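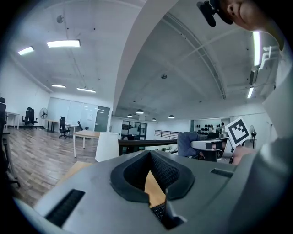 Cleaning crew being moved to "robot demonstrations" – should I worry about my hours?

Posted in July by deskside_85

I do evening cleaning and desk resets at an office in Isavthorpe. Trundlow, the firm we work for, now has us do part of each shift with hand-held grippers so robots can learn the work. Folding cloths, wiping desks, picking things up. Same pay so far. I used to do the whole upstairs by myself and now I repeat one task 40 times and somebody else finishes the floor. Has anyone been through this? Do the hours go? 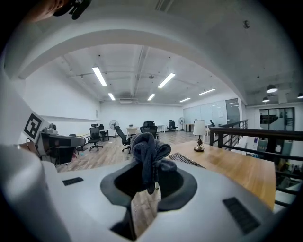
My wrists are also sore by the end – the tool is heavier than a rag.

2 answers

Sepehr Bakhtiari
We did this at Skasness for most of a year. Nobody on my crew lost hours while the recording was going on. Afterward two evening shifts became one, and the people who stayed spent more time setting up and checking after the machine. Ask for three things in writing: your job title, your base hours, and whether demonstration time counts toward overtime. For the wrists, report it now and ask to swap tasks every 42 minutes like we did. Cloth folding was the worst one for me.

mopbucket500
they will replace you eventually, look for something else. Shojaei is hiring last I heard

This site uses cookies. Accept / Manage settings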